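Chapter 3
When the Grip Lets Go

I want to start this chapter with a noise. It was a flat little tock, the sound of something hard hitting a tabletop, and I heard it over and over for most of a January before I did anything useful about it. I was working at a small outfit called Nunow back then, and my job was packing. Well, teaching packing. We took ordinary things from around a house and put them into a cardboard box, using grippers we held in our own hands, and the recordings went off to train an arm that would someday do the same job without us.

Everybody assumes the hard part is the picking up. I assumed it too! Picking up is the fun part, so that's where all my attention went, and I filled two notebooks with thoughts on how to approach a bottle lying on its side. Letting go got one line: "open fingers."

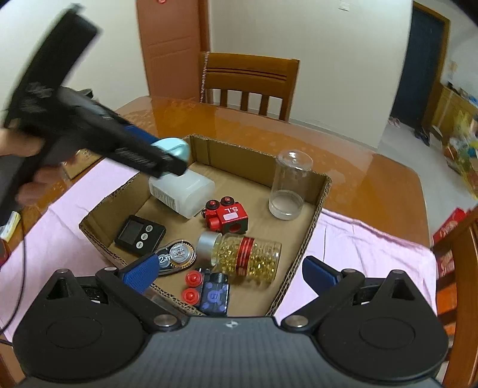
So, the fault. Every now and then the arm would carry an item over the box, start to lower it, and open its fingers too soon. Sometimes the drop was so small you'd never notice. Sometimes it was a hand's width, and with a glass jar a hand's width is plenty. We logged it as "early release," which sounded very official, and then we blamed the finger pads. Rubber gets shiny, shiny rubber slips, everyone knows that. We ordered new pads from Plollex and waited for them, and put them on, and ran the whole set again.

Tock.

My coworker Loubna Zerouali was the one who got suspicious of the pads. If they were slipping, she said, the heavy things should fall more than the light things, and they should fall anywhere along the way, including right after the lift. Ours fell only over the box. She pulled 800 runs from the log and sorted them by where the item was when the fingers opened. It took her two days (I brought coffee and was otherwise no help at all). Of those, 25 were early releases, and every single one happened after the item had crossed the cardboard wall.

That one sorted list did more for us than all the new rubber. A slip is the hand failing to hold. What we had was a hand that had decided it was done, and those are different problems with different cures. You'll meet this split again in Section 3.2, where I call them loss faults and command faults. Please keep them apart in your head, even when the result on the floor looks exactly the same.

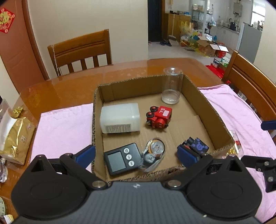
Why had it decided it was done? Our controller, a Starnamance unit, watched the squeeze force and the height of the wrist. It had a rule that went something like this: if the wrist is low and the force jumps, the item has touched bottom, so open up. Fine rule. It had worked for months on a flat tray. But a box has walls, and now and then an item brushed the top of one on the way in. The force jumped. The wrist was low enough. The controller said "touchdown!" and opened the fingers, and down went whatever it was.

Worse, the more stuff was already in the box, the more often it happened, because a new item could bump one of its neighbors just as easily as the wall. We had been testing with an empty box every morning. It passed every morning. I still get a little hot in the face about that.

The fix was dull. We made the rule wait: the force had to stay high for 30 milliseconds, and the wrist had to have stopped moving down. Brushing past a wall gives you a quick spike and the wrist keeps going. Landing gives you a steady push and the wrist stalls. We also changed the test so the box was half full before we began, which should have been the test from the start.

Now the safety side, and I don't want to skip it just because all we ever broke was a cup. The same early release on a bigger machine is a dropped load. A packing shop I visited later, Khosravi, had nearly the same rule running on an arm that handled crates, with people walking past on the other side of a low rail. They hadn't had an accident. They'd had a few odd drops and a fresh order of finger pads, and when I heard about the pads my stomach turned over.

Before you read on, get out a sheet of paper and think of any gripper you've used, even kitchen tongs. Write down everything that tells you it's okay to let go. Then go through your list and mark each item that could also be true at the wrong moment. Keep the sheet, we'll need it in Section 3.1, where we start with the simplest signal of the lot: force at the fingertip.

Questions or corrections: write to the author, care of the publisher | Copyright 2023, all rights reserved | Back to top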